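# How does a robot learn to fold a shirt?

You probably learned to fold clothes by watching someone else do it. Then you tried, and the sleeves came out crooked, and you tried again.

A robot can learn in a similar way. It needs examples, and it needs a lot of them.

At the Brernasach lab, a team is gathering examples for a project named Cirow. A person guides the robot's two arms through the whole job, from a messy shirt to a folded one. While the arms move, a computer saves two kinds of information:

- what the camera sees
- where each arm is and how far its gripper is open

One time through the job is called a **demonstration**. On a good morning the team records 57 of them. Then they mess up the shirt and start over after lunch.

Why so many? A shirt never lands the same way twice. Sometimes a sleeve is tucked under. Sometimes the collar is bunched up. If the robot only saw one kind of mess, it would get stuck on the next one.
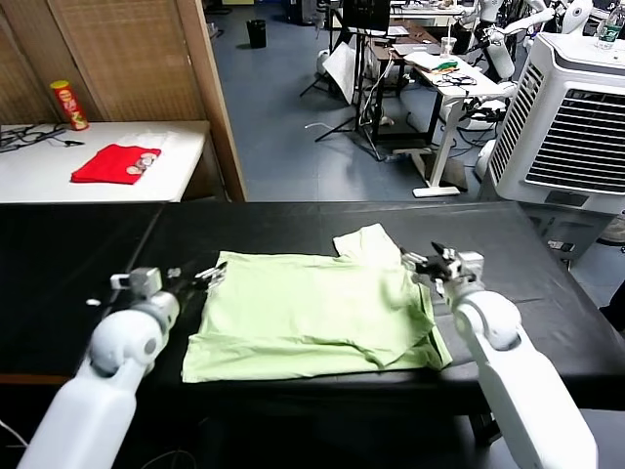
*Two robot arms and a green T-shirt, partly folded.*

Later, a computer program studies all the demonstrations. It looks for patterns that link the picture to the next move — "when the sleeve looks like this, the arm goes there." This part is called **training**, and for Cirow it takes three days.

After training, the robot tries by itself. If it keeps missing the collar, the team records more examples with tricky collars.

**Try it:** Drop a T-shirt on your bed seven times. Draw the shape it makes each time. Did any two match?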